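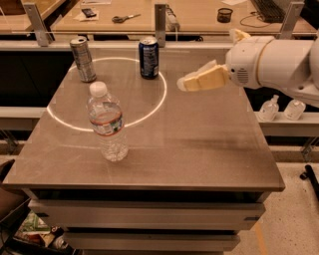

Feren (baby naming supper)

Last edited in August
By Gourlay Parish Pages, family customs section

Feren is a supper held for a new baby in the town of Omden and the villages near it, mainly Gourlay and Brokotora. Usually in the sixth week after the birth. The baby's name is said out loud at the table for the first time and then used by everyone from there on. Before the supper the child goes by a stand-in name, most often "Pip" or "the lodger". Not a religious event, though many families have a christening as well, sometimes on the same weekend to save relatives a second trip.

Name

Origin unclear. Older people in Gourlay say "ferren" with a hard second half, Omden people swallow it. One local history booklet links it to a dialect word for fetching or carrying, as the baby is carried round the table. Another says it was a farm. Neither gives a source. The spelling with one r has been usual since the parish magazine settled on it.

History

First written mention is in a Gourlay midwife's account book, which lists a payment of a ham "at the feren". Undated page. By the time the Omden mill was at full work the supper was common in the mill streets, held in kitchens with borrowed chairs. Women who had been at the birth were fed first. Fathers served, and in some streets were not allowed to sit at all until the pudding.

Numbers dropped once most births moved to the hospital. Mothers came home later and the sixth week no longer marked the end of anything much. Some families stopped, others moved the supper to whenever the grandparents could come. It picked up again through the antenatal classes at Omden health centre, where parents from outside the area heard of it and liked the idea of keeping the name back for a bit.

A survey by the Omden library asked parents of under-fives whether they had held one. Of 529 who replied, 80 had, and a further 60 said they had meant to but never got round to it. Second and third babies were less likely to get one than first babies. No follow-up survey so far.

The supper

Order of things varies by family. The usual run:

Baby is brought in after everyone has sat down. Starts with the oldest person present.

Passed from lap to lap, always to the left. Each person may make one guess at the name. Wrong guesses are written on the back of the invitation or a bit of card and kept with the baby book. Right guesses are not admitted to.

When the baby gets back to the parents the name is said, once by each parent. In single-parent families a brother, sister or friend often says it the second time. Older children are sometimes given the job and have been known to let it slip before the soup.

Then food. Cards and presents are left until after, and in Brokotora are not opened untill the guests have gone.

A baby asleep is not woken. The basket or pram goes round instead.

Food

Ham, boiled potatoes, pickled beetroot. Seed cake in Gourlay, a plain milk pudding in Brokotora. Omden families eat what they like, fish and chips being common. The one fixed item is the name loaf, a small white loaf baked from 500 grams of flour with the first letter cut in the top. Kept under a cloth untill the name has been said. The heel goes to whoever did the most nights with the baby. 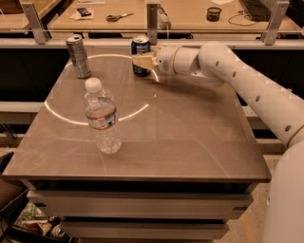

Local differences

Omden: the largest suppers, often in a hired room. Invitations by text message. Stand-in names carry on for years in some families, well into school.

Gourlay: kept to the household plus grandparents and the midwife if she can come. Children sit at the main table. Guesses must be real names already used in the family.

Brokotora: held at midday, so not strictly a supper. Twins get two loaves but are carried round together. Roof, chimney and door are each told the name by an older sibling, who goes outside to do it.

Registration

The supper has no legal standing. Births have to be registered within the normal time limit, which often falls before or very near the sixth week, so the name is generally on paper already. Parents tend to tell the registrar and hardly anyone else. A few have kept it from their own parents by hiding post from the surgery.

See also

Lying-in
Christening cake
Stand-in names in the Omden area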